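Stitalbridge Court Approves Refund Plan for Clelteo Installment Borrowers

May 22, 2020

A county judge in Stitalbridge has signed off on a settlement between Clelteo, a small-dollar installment lender, and a group of borrowers who said they were charged for credit insurance they had not asked for. The order covers 346 loan accounts opened at the company's Lindsay branch. Clelteo did not admit to any wrongdoing.

The case began with a complaint from Preben Frandsen, a delivery driver who borrowed $1,920 to repair his van. When he asked for a payoff statement several months later, he found that the amount financed was listed as $2,492. The difference was made up of a credit life policy, a disability policy and a processing charge. Frandsen said he remembered signing on an electronic pad at the counter and being handed a folder on his way out. He did not remember any talk of insurance.

Other borrowers told a similar story. Several said the branch employee turned the screen toward them only for the signature. Two said they had asked if the insurance was required and were told it was "part of the package." Under the loan agreement itself the insurance was optional, and a line on the fourth page said so. The lawyers for the borrowers argued that a line on the fourth page is not much use to a person who sees the pages only after signing.

Clelteo answered that every customer had signed a separate insurance election and that the forms met state rules. It also pointed to the arbitration clause in its contracts and asked the court to send each borrower to arbitration one at a time. The judge held off ruling on that request while the parties talked, and they reached terms before a hearing took place.
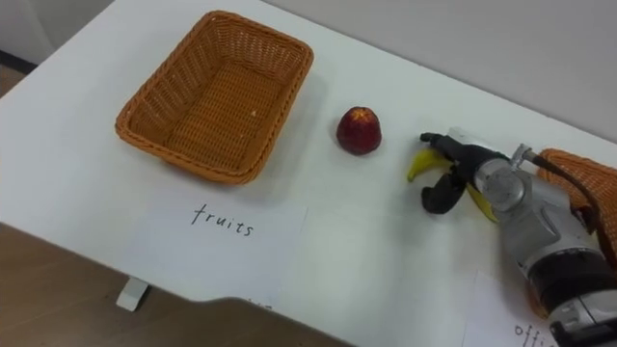
Under the settlement, borrowers who are still paying will have the insurance premiums taken off their balance, along with the interest that built up on those premiums. Their monthly payment stays the same, so the loan will end sooner. Borrowers who have already paid off their loans will get a check. Those whose accounts were sent to collections will have the premium amount removed from the debt, and Clelteo must send a corrected balance to the collection agency and to the credit bureaus.

The processing charge is handled separately. Half of it will be returned to borrowers who paid it, and the company keeps the rest.

There is no claim form for current customers. Former customers need to confirm a mailing address with the settlement administrator, Balten, by the end of September. Checks that come back as undeliverable will be held for 16 weeks and then turned over to the state as unclaimed property. If you have moved since you took out the loan, call or write to Balten even if you have set up mail forwarding.

Clelteo has also agreed to change how it closes loans at the Lindsay branch. The cost of each insurance product has to be printed on its own sheet, with the monthly payment shown both with and without it. The customer gets that sheet before signing anything. The borrowers had asked for the same change at all of the company's branches, but that did not make it into the final terms.

Villads Dalsgaard, one of the lawyers for the borrowers, said the insurance part of the case was stronger than the part about the processing charge, and that the result reflects that. "The fee was disclosed. We thought it was disclosed badly, but it was on the first page," he said. He added that people with loans from other branches are not covered by the order and keep whatever rights they had before.

A few points for readers who have an installment loan of any kind. Look at the line called "amount financed" and compare it with the money you received. If the two do not match, ask for the itemization, which the lender should be able to print for you. Credit insurance that is optional can usually be canceled, and in many cases the unused part of the premium is refunded or credited to the loan. Put the request in writing and keep a copy. Do not stop making payments while you wait for an answer, as a late payment can be reported even when there is a dispute about the balance.

If you refinanced a Clelteo loan, check both sets of papers. Some borrowers in this case had insurance added a second time when the old loan was rolled into a new one, and each loan counts as its own account under the settlement. The notice mailed to you should list every account number. If one is missing, send Balten a copy of the first page of that contract.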